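Section 4: Laying out the play food

Your Hadum play kitchen is now standing, the leftover screw is in a drawer, and somebody small is already asking for lunch. Set the worktop out as follows.

1. Wipe the white worktop with a damp cloth. Leave it for 30 minutes before putting anything on it. You will be told this is too long.

2. Put the large grey plate down first, towards one corner. It takes up more room than you think, and everything else has to fit round it.

3. Stand the cup beside the plate with its handle turned inwards.

4. Place the bowl near the front edge, where short arms can reach it.

5. Add the fruit below the plate. Two pieces are plenty to begin with – the rest will arrive by themselves.

6. Offer the ketchup bottle. It may be stood upright, though it rarely stays that way.

Note: The round holes in the worktop should be left open. Do not fill them with raisins.

CAUTION: Play food is not food. Do not heat it, and do not agree to eat it, however firmly it is served.

Lost pieces can be ordered from Wiltstead Spares, quoting part 552.

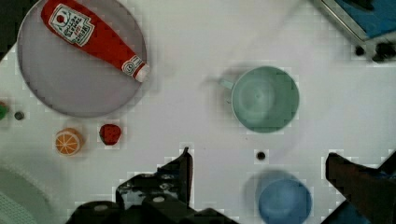
Fig. 4. Worktop with plate, cup, bowl, fruit and ketchup.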